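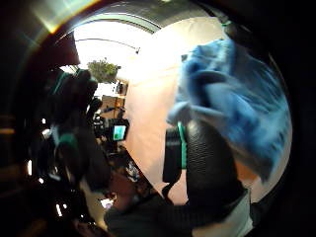
Section 2: Folding and putting away your Flokon cloths

Okay, your cloths are washed and dry, so let's get them folded. I wrote this part of the guide after a lot of messages from people who had the washing down fine but ended up with a drawer full of crumpled lumps. I've been there. If you haven't read Section 1 (washing and drying), go back and do that first, and make sure the cloth is dry all the way into the hems before you start here.

Everything below works for the standard Flokon and for the bigger Liem. The Liem takes one more fold at the end, and I'll point it out when we get there.

What you need

A clear, flat surface at least as wide as the cloth (a bed is fine, a kitchen table is better)
Your cloth
The Ferneck storage box, or any box or drawer with a lid or a front that closes
Thin gloves, if your hands are rough or you've just put lotion on

About the gloves: you can skip them if you want. The brushed side of the cloth catches on dry skin and hangnails, and I can't stand that feeling, so I wear mine for the whole stack. Pick a snug pair. Loose fingertips get folded into the cloth and then you're pulling everything apart again.

Before the first fold

1. Wipe the table. Crumbs and pet hair will go straight into the brushed side and they're a pain to get out.

2. Take one cloth out of the basket and leave the rest where they are. I used to dump the whole load on the table and it only slowed me down.

3. Find the care tag. It's sewn into one corner on the long side. Hold that corner in your left hand (or your right, if you're left-handed, and then just flip everything I say from here on).

4. Run your other hand along the long edge until you get to the next corner. Don't let go of the tag corner while you do this! If the cloth is badly bunched up, gather the extra into your fist a little at a time and let it drop as you go.

5. With a corner in each hand, give the cloth a good shake. Two shakes is plenty. Most of the creases drop out right here, and the ones that don't will mostly flatten under your palm in the next part.

Caution: Step back from lamps, mugs and anything on a shelf before you shake. The Liem reaches a lot farther than you expect. I lost a nice sugar bowl that way.

Folding

6. Lay the cloth down with the brushed side facing up and the tag corner closest to you.

7. Smooth it from the middle out to the edges with the flat of your hand. Go with the nap – you'll feel which way is easier. If it looks streaky afterward, don't worry. Light and dark streaks usually just mean the nap is lying in different directions, and one more pass in the same direction evens them out.

8. Fold the far long edge over to meet the near long edge. Line up the corners first and let the middle take care of itself.

9. Check the hem. It likes to curl under into a little roll, especially after a warm dryer. Pinch the roll open and press it flat with your thumb all the way along. If you leave it, you'll get a hard ridge in the stack and every cloth on top will lean.

10. Fold the left third in, then the right third over it.

11. Liem only: fold the whole thing in half one more time, top to bottom.

12. Turn it over so the folded edge faces you. That's the edge that should be at the front of the box, and it makes it so much easier to grab one cloth without dragging its neighbors out too.

Note: Your first few will be lopsided. Mine sure were. They even out once your hands get used to where the thirds are, and a crooked one still fits in the box, so I wouldn't redo it.

Packing the Ferneck box

13. Stand the cloths up in a row, folded edge up, if the box is the deep kind. For the shallow one, stack them flat with the folded edge to the front.

14. The deep box holds 25 standard cloths. You can jam in more, but then the ones in the middle come out as creased as if you'd never folded them.

15. Close the lid without leaning on it. If you have to lean on it, take one out.

Caution: No scented sachets touching the cloth, please. The oil leaves a ring, and I haven't found anything that gets it out completely. If you like the smell, tape the sachet inside the lid.

When things go wrong

The creases won't come out. Hang the cloth over a door overnight and try again. If you're in a hurry, use an iron on the lowest setting on the smooth side only, never on the brushed side.

The corners don't meet. The cloth probably dried twisted. Hold it by opposite corners, pull gently, then swap to the other two and pull again. Damp cloths square up more easily, so you could also wait for the next wash.

It slides off the table halfway through. Put a bath towel down first. This happens a lot with the Liem on a slick tabletop.

Spare Ferneck lids are part number 149 in the Gurkley parts list, and they fit both depths of box.

Section last updated 23/01/2021. Section 3 covers stains.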